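I have finally walked the Rellthorpe loop and I can't stop going on about it, so I'm putting it all down here while my boots are still drying by the door.

If you don't know it, it's a 12 mile round from the village, up through the beech woods, along the top and back by the river. I'd been saving it for October on purpose and oh, the colour! The whole lower path was copper and yellow and the ground was so deep in leaves that I kept losing the track and not minding a bit. I set off at 8 in the morning with a flask, two cheese rolls and a slab of parkin, and the parkin was gone before I reached the first stile.

The climb out of the woods is the hard part. It goes straight up the side of the field with no bends at all, and my legs were complaining loudly by the wall at the top. Then you come through the gate and there's the whole valley laid out, with the reservoir at one end and the church tower sticking up at the other. I sat on a flat stone for 25 minutes and watched a kestrel hang over the bracken. I'd have stayed longer if the wind hadn't found the gap in my scarf.

I made a weekend of it and stayed over in Sandholm, a short bus ride down the valley, so I could go to bed early and start fresh. (Bus fare was less than a cup of tea, and the driver waited for me while I ran!)
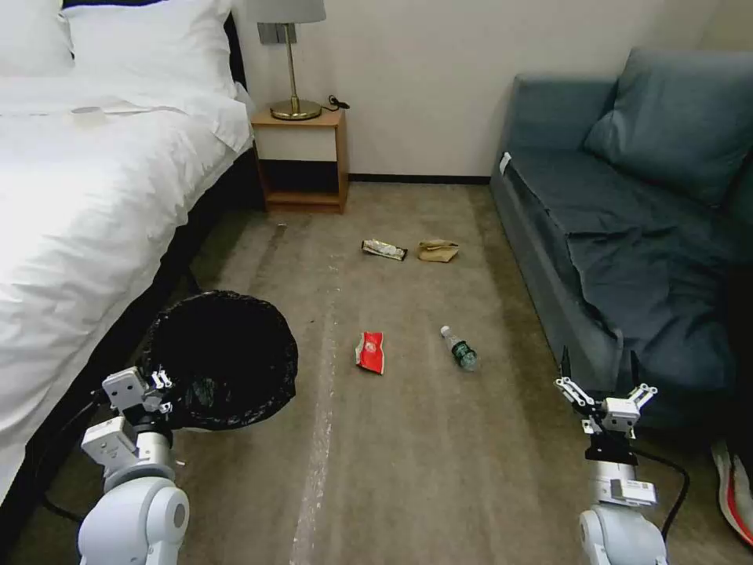
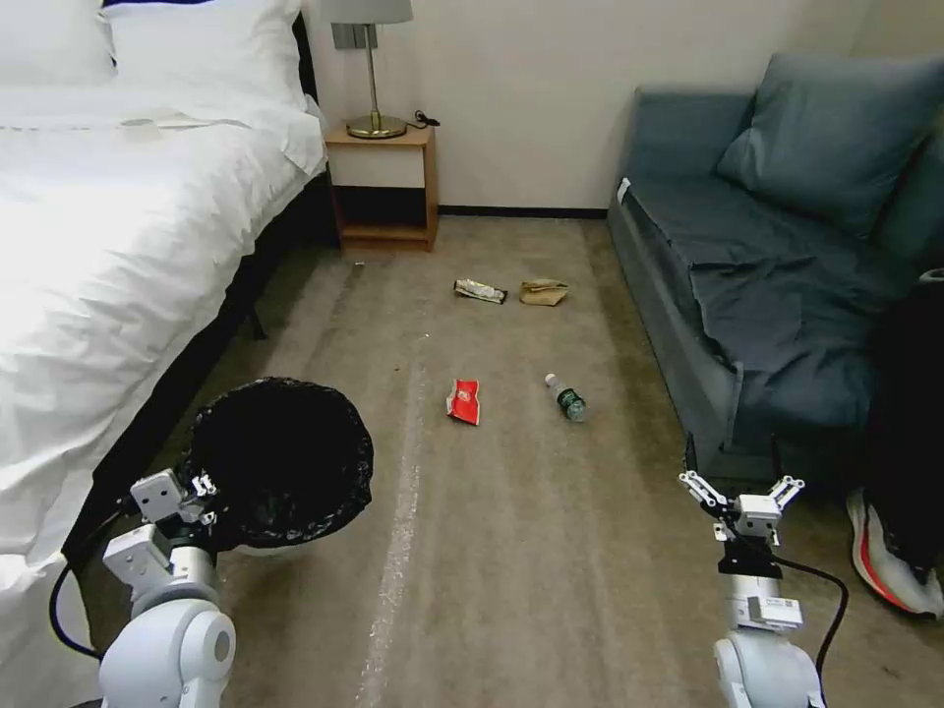
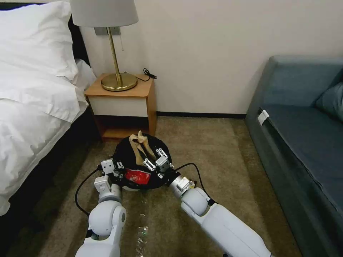

White bedding and a bedside table in the room.

Back to the walk, because the river stretch deserves its own paragraph. I'd expected it to be the dull bit you trudge through to get home, and it was my favourite of the lot. There are stepping stones, a proper old packhorse bridge and a long meadow where the path runs right beside the water. I saw a dipper! Two, if the second one wasn't the same bird being cheeky further down. They bob up and down on the rocks as if they're agreeing with everything you say.

A few notes if you fancy going. The signposts are good as far as the top wall and then rather sparse, so take a paper map. The field after the packhorse bridge was a bog from one side to the other and I went in over the ankle. Keep to the left by the fence, where it's firmer. There's a tea hut at the far end of the meadow that does a very good leek soup, cash only, and it shuts at 3.

I'm already looking at the longer route over the moor for spring, once the evenings stretch out a bit. If you've done it, do tell me what the ground is like up there after rain, and whether the hut is open by March.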